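Can a robot tidy a small break room yet?

Posted by Su in August

We have a fridge, a desk and a shelving rack in one room in Podton. Is there a machine that can put things away, or am I 6 years early?

Odard
Partly. Picking up one item from a clear desktop is doable now. Ours took 72 seconds per item last Wednesday, and it missed 8 pickups before lunch. Fridge doors are harder – the pull changes as the seal lets go. I'd keep doing the fridge by hand.

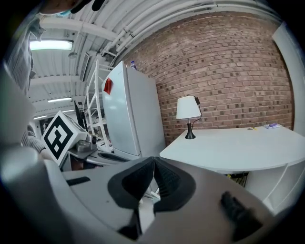

Gripper, with the fridge and desk behind.

Small stuff on a desk is where I'd start. Leave the lamp cord for a person.

fistemville1135
No. Get a robot vacuum and a bin with a lid. We looked at arms for the shop and went back to a broom.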